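Surface Wear and Cleaning of Shared Wooden Tables
Final project report, Materials in Everyday Use

1. Background

Shared tables in reading rooms and play corners are wiped far more often than tables at home. The finish wears away long before the wood does, and the choice of finish is usually made on price. This project compared two clear finishes, called Plernen and Modosix in the rest of the report, on light-colored wood under repeated wiping and light abrasion. 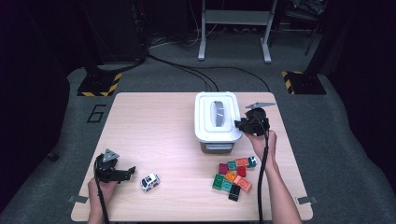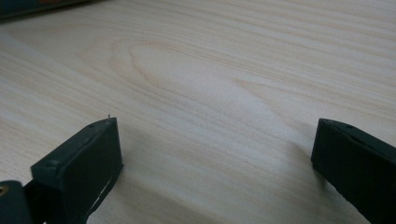

The work was limited to flat, horizontal surfaces. Edges and legs wear by a different process (mostly impact) and were left out. Stains from ink and food were also left out, as the cleaning products needed to remove them would have added a third variable.

2. Method

Test panels were cut from a single board to keep differences in grain small. Each panel was sanded, dusted and given 2 coats of one finish, with a full day of drying between coats. One panel was left bare as a reference.

Wiping was done with a damp cotton cloth under a fixed weight. The cloth was rinsed after every set of strokes and replaced when it began to shed fibers. The full program came to 2353 strokes per panel. The planned number was higher, but the weight holder cracked in April and the remaining panels were stopped at the same count so that the results could be compared.

Gloss was read at five marked points on each panel before the first stroke and after the last. Water uptake was measured by placing a wet pad on the surface for one hour and weighing the panel before and after.

3. Results

The Plernen panels kept up to 95 percent of their starting gloss. The Modosix panels lost more, and the loss was uneven — the points near the ends of the stroke, where the cloth changed direction, were visibly duller than the center. The bare panel had no useful gloss reading at any stage.

Water uptake gave the opposite ranking. Modosix let in less water than Plernen both before and after wiping. The gap was small at the start and wider at the end. On the bare panel the grain had raised enough to catch the cloth, and the last strokes needed a noticeably stronger pull.

4. Discussion

Gloss is a poor guide to protection. A table that still looks new may already be taking in water, and a dull one may be well sealed. The cleaning schedule used at the Leemans reading room, which calls for refinishing when the surface looks flat, would therefore treat the wrong tables first if both finishes were in use.

The main weakness of the test is the stroke path. Real wiping is curved and varies in pressure. A second weakness is room humidity, which was logged but not controlled.

5. Further work

Repeat the water test at several points during wiping, and add a curved stroke path. The spare panels are stored in the Zultov cabinet with their starting weights written on the back.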